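Rebelo Autograph Album, Hardback, 100 Pages
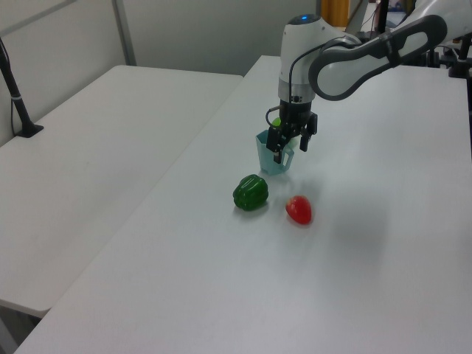
The Rebelo is a hardback album for signatures collected at stage doors, premieres and fan conventions. It has 100 blank pages of heavy cream paper, sewn into the spine so that the book lies flat when someone is signing it. Actors on a red carpet rarely stop for long, and a page that springs shut can cost you the signature.

The paper is smooth enough for a ballpoint and thick enough to take most permanent markers without the ink showing on the other side. Very wet paint pens can still bleed a little. If you use one, slip the loose blotting card (supplied) behind the page first and leave the album open for a few minutes.

Each page has a faint ruled line at the foot for the name, the date and the film or programme. You can fill this in later at home. There is a pocket inside the back cover for ticket stubs and cast lists, and an elastic strap to hold the album closed in a bag.

What you get
Rebelo album, cover colour as chosen
Blotting card
3 sheets of clear photo corners
Index card for listing the names

Cover colours
Navy, dark red, black. The black has silver edging and the other two are plain.

Using it with photographs
Standard postcard-size publicity photographs fit one to a page with the photo corners. Larger prints do not fit and should not be folded. For those we recommend the Maratex display folder, which has clear sleeves and is sold separately. The Maratex is also the better choice for signed programmes, as they make the Rebelo too thick to close properly once you have more than a few in it.

Pens
No pen is included. The Bara fine marker in black or blue works well on the paper and dries quickly. On glossy photographs use the Dralov silver, which shows up on dark backgrounds. Test any other pen on the last page before you take the album out.

Care
Keep the album out of direct sunlight. Signatures in felt pen will fade on a windowsill, sometimes within a year. Wipe the cover with a dry cloth only.

Delivery and returns
Orders placed before 10 in the morning on a working day are sent the same day. Unused albums can be returned in their wrapping. We cannot take back an album that has been written in, even on one page.

Stock
Navy is in stock. Dark red is expected again in October and can be ordered now. You will not be charged until it is sent. We had 2000 of the black made and there will be no more with the silver edging when those have gone.

Customer comment
"Took mine to two stage doors and a convention. The strap is a bit tight at first but it gives. Wish the pocket was deeper, my theatre programmes stick out of the top. Paper is very good." Reginald Quintanilla, 7/19/25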